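Reading about new towns while living in one

Friday, September 12, 2025

I finished the book by Þórey Snorradóttir last week and I am still thinking about it, so I will try to write down some thoughts before they go. It is a study of Esia, a district that was planned on paper in one office and then sold flat by flat to people who had never seen each other. She lived there for one year and interviewed 53 households. For a book from a university press it is quite easy to read, though the second chapter is heavy with theory and I had to read it with a pencil.

What interested me most is the part about the shared courtyard. In the sales brochure the courtyard was a place for meeting. When the people moved in, they first agreed on rules for it, and after that they met there mostly to discuss the rules. One woman told the author that she knows her neighbours' opinions on bicycles very well but does not know their children's names. I laughed, and then I was a little ashamed, as I could say the same about my own staircase.

I moved to Karine in March two years ago. My building has 80 flats and was the first one ready on our street. At that time there was no shop, and the bus stopped at the old roundabout, so in the evening all of us walked the last part together in the dark, on the temporary path. I remember this walk as more friendly than anything we have had since. Now the bus comes to the door and people look at their phones in the lift.

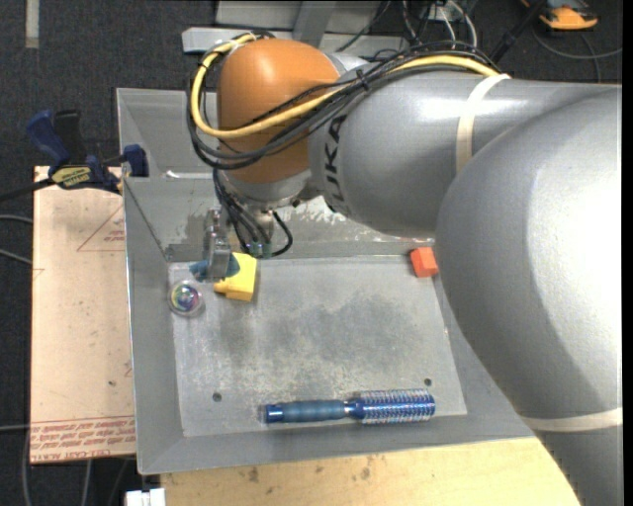 Snorradóttir has a good word for this early period. She calls it the "unfinished time", and she says that residents often miss it later, even if they complained every day while it lasted. The mud, the missing street lamps and the wrong post codes gave people a reason to speak. I think she is right, but I also think she is too kind to the developers here. It was not pleasant for everybody. The family below me had no lift for seven weeks with a pram and a grandfather.

My friend Qistina Ngau, who studied geography and reads much faster than I do, has a stronger objection. She says the book speaks nearly only with owners. In Esia there were 2343 people registered when the fieldwork ended, and many of them rented, but the tenants appear on very few pages, mostly as those who "come and go". Qistina has rented in Jurow for nine years. She asked me who exactly is coming and going in this case, and I did not have a good answer.

There is also a short comparison with Pelupessy, the older estate across the river, and I wished it was longer. On page 98 the author describes how the people there put their own chairs outside the entrance in summer and leave them out all night. In Esia the same thing was forbidden by the house rules. She gives it only one paragraph and goes on to parking.

I checked our own house rules afterwards. Chairs are not mentioned. Shoes are mentioned twice, and so is the drying of carpets.

Next I want to read her earlier articles about allotment gardens, if the library can get them. The lady at the desk said it could take until the end of the month. I will lend my copy of the Esia book to Qistina's sister first, so if somebody else asked me for it, please be patient.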